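Oct 9, 2019

**Cilside Community Shed & Garden – bits and pieces**

Quick one this time, the printer at the library closes early and I still have the seed labels to do.

**Compost bays**

The new bays are in. Finally. Two of them, down the back fence past the water tank, where the old trampoline used to be. Left bay is for filling, right bay is for leaving alone. Please don't top up the right one, even if the left looks full. It needs to sit till June and if everyone keeps chucking a bucket of scraps on top we'll never get anything out of it.

What goes in: veg scraps, coffee grounds, tea leaves (not the bags, most of them have plastic in them), egg shells if you crush them, grass clippings in thin layers, dead leaves, torn up cardboard with the tape off.

What doesn't: meat, bread, oranges by the sackful, dog poo, anything that says compostable on it but feels like a plastic bag. Somebody put in a whole pumpkin last month. It's now growing. We've decided to leave it.

The heap was very wet and smelly through winter, mostly grass clippings going in as one big green slab. More brown stuff please! There's a bin of shredded paper next to the bays and a wool sack full of gum leaves behind it. One bucket of green, one bucket of brown, give it a poke with the fork, lid back on. Fork lives on the hook. It was in the carrots again on my last visit.

**Rats**

Yes there are rats. Lomley Road end has had them too so it isn't just us. Mesh has gone under both bays now and the chook feed is in a steel drum with a brick on the lid. No baits, we talked about this at the meeting and the owls won out. If you see a hole along the fence, fill it with rubble and tell Mansa Tsikata, who has the map.

**Tomatoes**

Early I know. Every year people plant out at the first warm spell and every year we get one more cold night. Harden them off first, out in the day and in at night, for 10 days or so if you can stand it. We have 48 seedlings to give away, mostly cherry types and a few of the big lumpy red ones Mansa saves seed from. She calls them Quansah after her mother's side of the family, so dont go looking for them in a catalogue. Good sauce tomato. Splits if you water it unevenly.

Limit of six per household until everyone's had a go, then it's open slather. Bring your own pots or a tray, we're out. Stakes are in the shed behind the mower – take the hardwood ones, the bamboo is all rotten at the bottom.

Bury the stem deep when you plant, right up to the first proper leaves. Mulch after the soil has warmed, not before. Water at the bottom of the plant and in the morning. I know some of you work. Evening is fine, just not all over the leaves.

**Tap timers**

The one on the north beds is stuck on again. Turn it off at the wall when you leave untill we get a new washer. The bill was horrible.
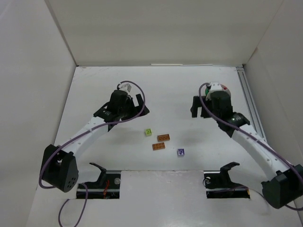 Also can whoever borrowed the good hose please bring it back, the green one with the brass end. The other hose leaks at both joins and fills your boots.

**Plots**

Two plots have come up, both half size, both on the shady side. Fine for lettuce, silverbeet, parsley, spuds if you're hopeful. Not much good for corn. There's a waiting list but it's old and half the numbers on it don't work, so if you think you're on it, ring or stick a note under the shed door. People who've been waiting longest get first pick.

If you've already got a plot and it's mostly kikuyu at the moment, no judgement, but let us know if you want a hand. Better that than finding it through the fence and into next door's peas.

**Courses**

Skillura are running a pruning morning at the Lomley hall, stone fruit and citrus. Secateurs supplied, gloves not. Sheet's on the noticeboard, put your name and a phone number we can read. Last time they did one on grafting and the plum by the gate has three kinds on it now, so worth going.

**Swap table**

Back on from 10 till whenever it runs out. Lemons we have. Please, no more lemons. Eggs, herbs, jam, cuttings, spare punnets all good. Label your jam. Rhubarb stalks only, leaves off before it goes on the table and into the left bay.

Need more jars too – clean, lids on, the box is inside the shed door on the right.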